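Wormont Oil Filled Radiators: Your Questions

Which rooms is the Wormont suitable for?
Bedrooms, living rooms, hallways and home offices. It is not rated for bathrooms or wet rooms. For those, see the Plinitz wall panel range.

How heavy is it and does it come with wheels?
The larger model weighs just over 20 kg boxed. Wheels are in the bottom of the carton and clip on by hand.

How long is the cable?
2 metres, with a moulded UK plug. Do not use an extension lead.

Can I leave it on overnight?
Yes, on the low setting with the thermostat turned down. Keep the space above and in front of it clear.

Can I dry clothes on it?
No. Covering the radiator will trip the cut-out. The Vovton airer rail is sold separately and fits the larger model only.

Does it need to stand away from the bed?
Yes. Leave at least a metre between the radiator and any bedding or curtains.

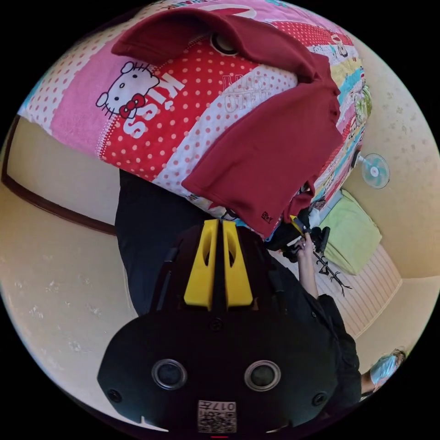
Hello Kitty patchwork bed cover with a dark maroon garment on top.

What is the delivery charge?
Free on orders over £140. Orders placed in August may take longer as the warehouse closes for stocktaking.

Page updated March 6, 2018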